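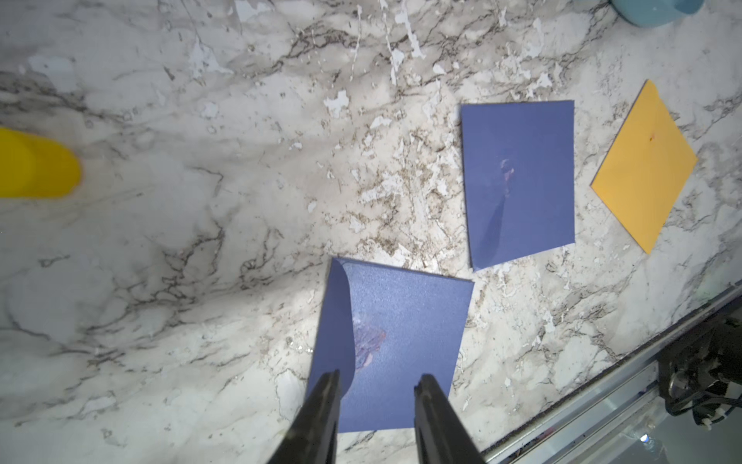
Tarjetas azules y una amarillo anaranjada sobre una encimera blanca con veteado de mármol.

Notas del ponente
Tasación de la batería de tracción en vehículos eléctricos de ocasión
Alper Canpolat, Wovura
Versión 5/3/21

Apertura

Presentarme en una frase. Wovura tasa vehículos usados por encargo de compraventas y empresas de renting. No vendemos coches ni equipos de diagnosis.

Enunciar el problema: en un turismo de combustión, el kilometraje, el año y el libro de mantenimiento explican la mayor parte del precio. En un eléctrico de segunda mano, el componente más caro no se ve desde fuera y su estado no figura en el anuncio. El comprador recibe la capacidad nominal de fábrica y una autonomía homologada que corresponde al coche nuevo.

Definir el término antes de seguir. Estado de salud (SOH): cociente entre la capacidad utilizable actual y la capacidad utilizable inicial, en porcentaje. No confundir con el estado de carga (SOC). La confusión aparece en fichas de venta reales; leer una si hay tiempo.

De dónde sale la cifra

Tres vías.

Lectura por el conector de diagnosis. El sistema de gestión de la batería publica un valor propio de SOH. Es rápida y barata. Inconveniente: cada fabricante calcula a su manera, y algunos muestran un valor filtrado que se mueve muy despacio. Tras un cambio de módulo o una actualización de software, el valor puede reiniciarse sin que la capacidad haya variado en la misma medida.

Descarga completa. Se conduce o se consume en banco desde carga plena hasta el límite inferior y se integra la energía entregada. Es la referencia. Ocupa el vehículo un día entero y exige temperatura controlada. Casi ningún compraventa la acepta para una unidad de precio medio.

Carga parcial instrumentada. Se registra corriente y tensión durante una carga en corriente continua y se compara la curva con la de una unidad conocida del mismo modelo. Nosotros usamos el registrador Skollov con el procedimiento Gatchalian, que pide una ventana de carga mínima del 60 %. Con ventanas menores el error crece y no emitimos informe.

Pausa. Preguntar cuántos en la sala aceptan hoy la lectura directa como único dato. No discutir las respuestas todavía.

Condiciones previas del ensayo

Reposo del vehículo antes de conectar. Temperatura de celda anotada al inicio y al final. Climatización apagada, luces apagadas, puertas cerradas. Si el coche acaba de llegar por carretera, esperar.

Anotar la versión de software de la gestión de batería. Sin ese dato no se pueden comparar dos ensayos de la misma unidad hechos en fechas distintas.

Fotografiar el cuadro con el kilometraje y el número de bastidor. Parece administrativo, pero en julio tuvimos que anular un informe por bastidor mal transcrito y repetir el ensayo completo a nuestro cargo.

Insistir en el cable. Una parte de los registros defectuosos procede de conectores con contacto intermitente. El síntoma es un escalón en la curva de corriente sin escalón correspondiente en la tensión.

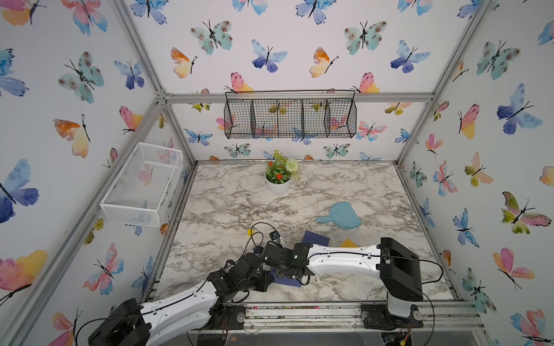 Caso Trimovik

Flota de reparto que renueva vehículos y saca al mercado más de 68 furgonetas eléctricas ligeras del mismo modelo y la misma batería. El lote se ofreció con un único precio por tramo de kilometraje. Nos pidieron comprobar si el criterio era correcto.

Resultado: la relación entre kilometraje y SOH era débil. Dentro de un mismo tramo convivían unidades con buena capacidad y otras claramente degradadas. Lo que mejor separaba los grupos era el centro de trabajo de origen. En uno de ellos las furgonetas se dejaban enchufadas a carga plena todo el fin de semana; en los otros se programaba la carga para terminar poco antes de la salida.

Matizar: es una flota, un modelo y un clima. No extrapolar a turismos particulares. Si alguien pide el coeficiente, remitir al anexo y no darlo de memoria.

Consecuencia práctica para el vendedor: dividió el lote por SOH medido y publicó el valor en cada ficha. No tengo autorización para dar precios de cierre.

Qué debe decir la ficha de venta

Proponer la redacción mínima. Capacidad utilizable medida en kWh, método empleado, fecha del ensayo, temperatura de celda, kilometraje en el momento del ensayo. Si el valor procede de la lectura directa, decirlo con esas palabras.

Evitar «batería en perfecto estado», «batería como nueva» y «autonomía real» sin condiciones de medida. La última es la que más reclamaciones genera entre nuestros clientes. El comprador circula en invierno por autopista y obtiene otra cifra.

Indicar también la garantía restante del fabricante sobre la batería y su umbral de cobertura. Comprobar si es transferible y si depende de revisiones en red oficial. Hay contratos en los que una revisión omitida reduce la cobertura.

Incertidumbre

El procedimiento por carga parcial tiene una incertidumbre de 3 puntos de SOH en las condiciones descritas. Dos vehículos que difieren en menos de ese margen no deben ordenarse por precio con este dato. Repetirlo, porque es lo primero que se olvida en la mesa de compra.

El desequilibrio entre celdas no queda recogido en el SOH global. Una batería con capacidad aceptable y una celda divergente puede limitar potencia a baja carga. El informe lleva una línea separada con la dispersión de tensión en reposo; leerla aparte.

Valor residual a largo plazo

Tratar con brevedad. Me piden siempre una curva hasta 2040. No la tenemos. Las series disponibles mezclan químicas y sistemas de refrigeración distintos, y los modelos más antiguos se refrigeraban por aire. Cualquier proyección a ese plazo depende más del precio de la batería de sustitución que de la degradación medida.

Preguntas previsibles

¿Sirve el método en híbridos enchufables? Sólo si admiten registro completo de la carga; muchos cargan únicamente en alterna y la curva es menos informativa.

¿Quién paga el ensayo? Habitualmente el vendedor. En subasta, a veces el comprador, con derecho a desistir si el valor queda por debajo del anunciado.

¿Caduca el informe? No fijamos plazo. Recomendamos repetirlo si el vehículo ha pasado el verano parado en campa exterior.

Si sobra tiempo, volver a la pregunta sobre la lectura directa y abrir el debate. Dejar los informes de muestra en la mesa de la entrada.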